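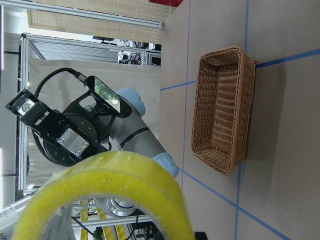
# Pre-session check, cell 4 – basket task

Filled in by Marlene Schwerdtfeger, 24/01/2026. Comments are mine, so blame me for the rambling!

- [x] **E-stop pressed and released.** Arm dropped out right away, came back fine. Rostam, please sign the sheet on the door too, you forgot again.
- [x] **Joint caps seated.** Pushed on the light-blue ones with my thumb, no wiggle.
- [x] **Gripper bracket screws.** All snug. I still want paint marks on them so I can tell at a glance (asked Benedikt in August, asking again).
- [ ] **Coiled cable clear of the arm through full travel.** Not happy with this one. It loops up over the top of the gripper, and at the far reach pose it pulled tighter than I like. I ran at half speed and it never snagged, but let's get a longer one before we start the big batch.
- [x] **Blue tape grid flat on the table.** Good. If a strip starts lifting, replace it in the same spot, please – the start positions are read off those lines and a shifted line spoils every example after it.
- [x] **Basket empty before each run.** Yes. Look inside, don't just assume. We threw out 29 demos last time over one forgotten eraser.
- [x] **Backdrop hanging straight.** Fine.
- [ ] **Blind position noted.** Forgot to write it down before I began, sorry. The light moves a lot over a session and Ottavio wants it logged with each batch.
- [x] **Wrist camera lens wiped.** Did it twice, there was a fingerprint (mine).
- [x] **Test recording played back.** Five short ones, all opened okay in Flunport.

**Okay to record?** Yes, at half speed only until the cable is swapped. We're at over 3,000 kept examples now, and I'd like the next lot to have more slow, careful placing and fewer hurried drops. If you fumble a grasp, keep going and tag it, Hartmut says those are useful too.

Cable request is in with Frerichs.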